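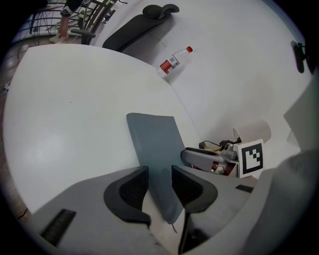 Demonstrations at Clindgate are recorded by hand. You hold the gripper, do the task yourself, and the camera on it records what the fingers are doing. Anything else on the table gets recorded too, so a second gripper lying on its side or a water bottle near the far edge will be part of the demo. Clear the table first unless your task sheet says otherwise.

## How many demos do I need per task?

900 for a new task. Refreshing an old one takes fewer; ask Saqib Rana for the number.

## Can I use both grippers?

Yes, if the task is listed as two-handed. Keep the square marker card uncovered and don't wrap your hand over it.

## What if I drop something?

Stop, press discard, start over. Don't pick it up and carry on.

## How fast should I move?

Slower than normal. Hold still for 2 seconds at the start and at the end.

## When do I use remote control instead?

For tasks where the arm's reach matters, such as the Halix shelf tasks. Krum Dervishi books those sessions, and you need five practice runs before your first one.

## Where do the files go?

Into the Luston folder, same day. Lorraine Penrose checks them at 5.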